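Stomden Workshop – Gallery – Bench Stuff

Home / Gallery / Bench Stuff

Text and pictures by Gerrit Le Roux

Every workshop has a gallery of finished projects, lit from one side, with a plant. Ours is on another page and the plant is plastic. The page you've landed on is for the small things that live on the benches between projects: the screwdriver that fits one screw, the batteries of uncertain mood, the eraser that belongs to everybody and therefore travels.

I started it in July, when we moved the benches away from the windows and I got to see what had been living behind them. I found a key to the old Keskinen building, where we haven't rented since the roof, and a tape measure I had accused two people of stealing. I've apologized to one of them.

Members keep asking for a list of what belongs out on the bench and what belongs in a drawer. Very well.

Small screwdrivers

They may stay out while you're working. The workshop owns plenty, and at any moment most of them are in somebody's shirt pocket on the way home. The ones with clear handles are the hardest to find, a clear handle being about as visible as good intentions. We bought a set of 48 bits from Trendent two years ago in the hope of settling the matter. The case is still very handsome. It has a molded spot for every bit and most of those spots are now available for viewing.

If you find a small screwdriver and don't know where it goes, it goes in the tray by the door. Please don't start a new tray. We have a tray problem already and I don't want to talk about it on a public page.

Batteries

A loose battery on a bench is either new or finished, and it will not tell you which. The rule is simple: good ones go in the box with the green lid, dead ones go in the jar by the sink. The rule has been up on the wall for a year in letters 75 millimeters high, which I cut myself, and I'd like to report on its effect but I haven't noticed one yet.

AAA is the worst size. AA batteries get put back because people feel a bit guilty about them. AAA batteries get laid down at an angle next to whatever you were fixing and left there to think things over. The tester is in drawer two – it has a needle and a scale and it takes a second. It also takes a battery, and yes, I know.

Erasers

We have a lot of them. I ordered a box from Stoma for the drawing corner and misread the pack size, so for a while it looked as if we'd be erasing well into our retirement. That was before people found out what else they're good for. They clean contacts. They stop a drill press table from ringing. One of them held the back window open all last winter and did it better than the latch.

A white eraser stays white for about an afternoon. After that it's gray at the corners and everyone trusts it more. I've watched people push a clean one aside to get at the dirty one, and I've done it too.

Plastic bars, rails and duct

Lengths of things are the hardest to be strict about. They don't fit a drawer, they look expensive, and they always seem to be a little too long to throw out and a little too short to use. Slotted cable duct is the champion here. You cut it, you keep the piece, and you go on keeping the piece. The longest one in the rack measures 154 centimeters and has been promised to so many projects that it ought to have an agent.

Aluminum rail gets more respect, on account of what it costs. People will step around it for weeks. If yours is out on a bench for longer than a day, put your initials on a bit of tape and stick it on the end. Tape on the face leaves glue in the groove and then I have to get the solvent out, and I'm not at my best around the solvent.
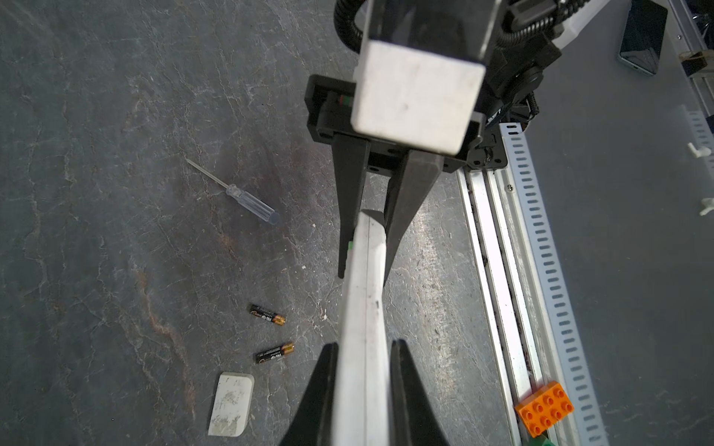 Plastic bars are treated the same way, except that no one will respect them whatever you write on the tape. A few scuffs and a bar is taken for scrap. If you care about it, take it home or put it high up.

Surfaces

The dark tops show dust and hide washers. The pale tops show coffee. I have been asked which is better and my answer is whichever one you're prepared to wipe. A damp cloth will do for either. No steel wool, please, and no "special paste" from home, however well it worked on your boat.

Things that have turned up and are waiting for their owners

A left glove, good quality. One reading glass (the lens, no frame). Half a set of feeler gauges. A receipt for 1,000 cable ties from a hardware store I've never heard of, with no cable ties. If you have the cable ties, I'm not angry, I'd just like to see what that looks like.

Everything else is in the gray crate under the stairs and stays there until the crate is full. Then it goes out on the long table with a sign saying FREE, and by the next morning it's back on the benches, where I suppose it was happy.

More pictures get added when I remember to charge the camera. Corrections, claims and complaints about trays can be left at the front desk in the folder marked Gerrit.

Back to Gallery
Next: Clamps, Large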